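The trouble with buying a robot arm by the month

Plarkela would like small workshops to stop buying robot arms and start subscribing to them. The pitch arrived in my inbox on January 29, 2025, with a login for the trial. You get the arm, the gripper, and a simulator called Morow in which your jobs are supposedly rehearsed before anything moves on your own bench.

I have spent two weeks with the simulator and I'm not sold.

The price is $227 a month, plus $200 for each new "skill" after the first. Priit Rebane, who runs a small parts shop and has been quoted for two arms, did the sum on the back of a delivery slip and put the slip in the bin. His regular work changes every October. Each change would be a new skill, and each new skill another invoice.

Then there is the rehearsal itself. Plarkela's favourite demonstration is picking up a cube. Fine, everybody starts with a cube. But my customers don't send me cubes, they send me greasy brackets in a bag, and I can't find a bracket anywhere in the catalogue.
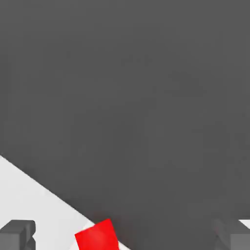 The view from the gripper is offered as a selling point, and I suppose it could be useful to someone who knows how to read it. I wanted a plain report: what was tried, how often it failed, and what I'd be charged to have it fixed. The sales rep told me that was on the "premium" tier.

Flomel, the older rival, at least sells you the machine outright. Its software is ugly and the manual is worse, but when you stop paying, the arm stays on your bench. I'd want the same promise from Plarkela in writing before I signed anything.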